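April 17, 2023

Sourdough log, continued. Yes, I know this is supposed to be the bench book for the whole test kitchen, but Oisín keeps his pickle notes in here too, so I feel fine about it.

Flour today is the Havach stoneground, the new sack. Same formula as last time: 1,000 g flour, 194 g levain, salt at two percent, and I took the water up a little because this stuff drinks like crazy. It was still stiff after the first mix! I let it sit 40 minutes before the salt went in and it loosened up a lot. The old sack never needed that. Satish thinks they changed the mill setting, and he may be right (he's been grumbling about the bran size since February), but I'd like to sieve some before we go blaming anybody.

Starter was a bit sleepy. I fed it late last night and it shows – domed but not bubbly, smelled more like yogurt than apples. Used it anyway. Three folds, and the third one felt great, that nice wobble when you tip the tub. Bulk ran long, past five hours, and I probably could have pushed it another half hour but I needed the counter.

Split it three ways. Two in the bannetons for the overnight, one straight into a pan with seeds on top for Napaporn, who wants something she can slice thin for the tasting plates. That one's baked already. Crumb is tighter than I'd like near the bottom, crust is lovely. Weighed 344 g after trimming the heel, and yes, I ate the heel.

Things I want to sort out before the next batch:

Ask Hooman if the Fikema thermometer was ever checked against ice water. It read two degrees above the one on the wall all morning and I don't know which to believe.

Get more rice flour. I scraped the jar for the bannetons and there's maybe a spoonful left.

Try half Havach, half Likthorpe white, keep everything else the same. Povilas did a version of this over the winter but wrote the water down as "enough," so that's no help at all.

Also, whoever moved the lame, please put it back in the mug by the scale! I scored the pan loaf with a paring knife and it dragged badly.

Overnight loaves are on the middle shelf with my initials on the tape. Please don't stack anything on them. I'll bake first thing, dark, lid off for the last twenty, and write up the crumb
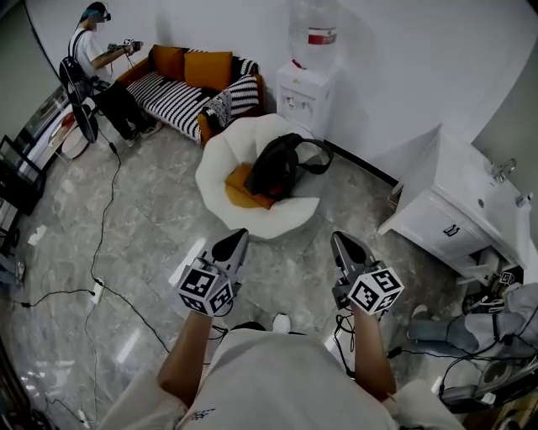

once they've cooled all the way through. Last time I cut in too early and the notes were useless, all "gummy??" with two question marks. If Satish gets in before me, could you turn the oven on with the stone inside? It takes forever.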